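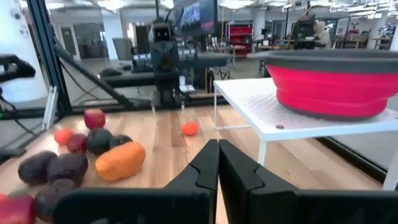
Primura vs Onden fingers on produce

flellidlow_9
2019-07-05
Ran 200 picks with each set, same arms, same Wang controller. Onden dropped 55, Primura dropped 9! I'm sold (and a little annoyed, I bought the Ondens first).
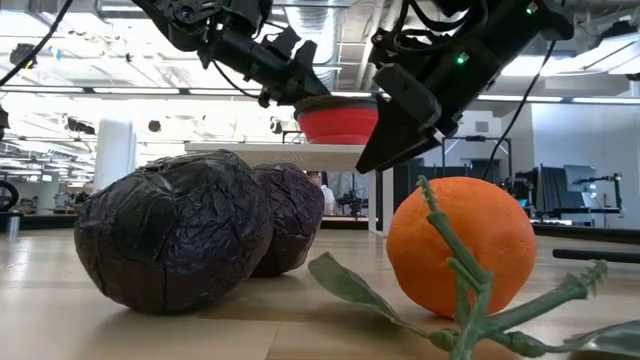
Bowl up on the white stand, orange out front

torquey
Eh, did you match the grip force? My Ondens are great on round stuff once you turn it down.

flellidlow_9
Same number in both configs, so no, not really matched. Fair.

padprinter
I'd still blame the wrist cam. Recalibrate and rerun the Ondens before you sell them.

torquey
Or sell them to me lol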